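The Cloth on the Table
A covered work surface is cheap and easy to change, and it will show you every crease you put in it.

6 min read
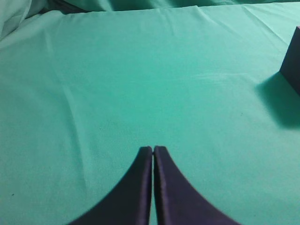
According to Bohdana Skoryk, a table cover should go on before the lamp does, and you should live with it for a week before you pin anything down. Most people stretch it tight the first afternoon, she says, and then wonder why one side has gone slack.

She has been covering tables in Hundbridge for long enough to have firm views. Her workroom is behind the Kravets fabric store, up four steps, and the longest table in it measures 138 inches. It has been gray, mustard, a dull brick red that she regretted within a month, and for most of the past year a teal green. Teal suits the work that goes through there now, mainly mending, hems and small upholstery pieces. White thread shows up on it. So does black thread. A dropped pin is easy to find.

Color matters more than people expect. A bare table in pale wood looks nice in a magazine, but cream fabric disappears on it, and under a strong lamp the surface throws light back in your face. Dark covers have the opposite problem. Lint shows, chalk dust shows, and after a couple of hours on a navy cloth your eyes get tired looking for the edge of a navy pair of pants. A middle tone with plenty of color in it is easier. Even then the cloth will look washed out where the light falls hardest and richer farther off, so it makes sense to test a swatch at both ends of the table and at the time of day you usually work.

The weave should be plain and fine. Anything with a rib or a slub will print itself onto soft fabric if you press down, and it makes a chalk line wander. Skoryk buys a medium-weight cotton and washes it twice on warm. She skips fabric softener, which makes the surface slippery. The cloth comes out of the wash smaller than it went in, so she cuts afterward. Allow at least eight inches past the tabletop on every side.

Putting it on

Clear the table and wipe it. If there is an old cover, take it off. Layering a new one over it saves ten minutes and you get two sets of wrinkles that move against each other.

Iron the cloth and carry it to the table over your arm or rolled on a tube. A folded cloth brings its folds with it. Lay it down from the center and smooth toward the ends with the flat of your hand. The long diagonal ridges that turn up on one side usually mean the cloth has gone on slightly off grain. Pulling at the ridge moves it a few inches over. Lift that whole side, let it drop and smooth it again.

The small parallel wrinkles that collect along a far edge are a different thing. They come from fabric being gathered under or pushed back by use, and the cure is to loosen the edge and refasten it with less pull. Skoryk leaves them alone unless they creep forward to where she is cutting. A few soft creases have never hurt a hem.

For fastening, she uses large binder clips where the table has a lip and upholstery tacks underneath where it doesn't. Elastic sewn into the corners works on small tables. On long ones it pulls the corners in and the middle floats.

What goes underneath

Here people disagree. Svyatoslav Stetsiuk restores chairs in Drirkulow and covers his bench with the same kind of cotton, but he puts a wool blanket beneath it. His bench takes knocks, and so do the chair legs that get laid across it. The blanket also means he can press a seat cover on the spot.

Skoryk tried a blanket for one winter and took it out. Pins stood up in it, and her rotary mat rocked. She now has nothing between the cotton and the board except a sheet of thin felt at the pressing end.

Both are probably right for what they do. If you mostly cut, keep it hard. If you mostly press or handle finished wood, pad it. A person with one table can keep a folded blanket on a shelf and bring it out, though in practice it tends to stay on the shelf.

Keeping it flat

Brush the cloth at the end of the day, always toward the same end. Steam out creases in place with the iron held just off the surface. Wash it when the chalk stops brushing away, which in the Hundbridge workroom is every six weeks. Turn it end for end each time it goes back on, so the part under the lamp doesn't fade ahead of the rest.

A cover in regular use lasts two to three years. The old ones make good dust sheets, and the unfaded strip from the overhang is worth saving for pockets. Skoryk will change hers in April. She has a bolt end of something greener put aside at the store, ordered from the mill in Lirwood, and hasn't made up her mind about it.

Comments

marjorie_t
I did mine in an old flat sheet, pale blue. Fine for quilting but it's too thin and slides. Going to try the binder clips.

Len
Blanket every time. I agree with the Drirkulow man.

sewnup807
What about an oilcloth for glue days? I just throw one over the top and take it off after.

Paula K.
The off-grain tip fixed mine. I had been tugging at the same ridge since we moved in.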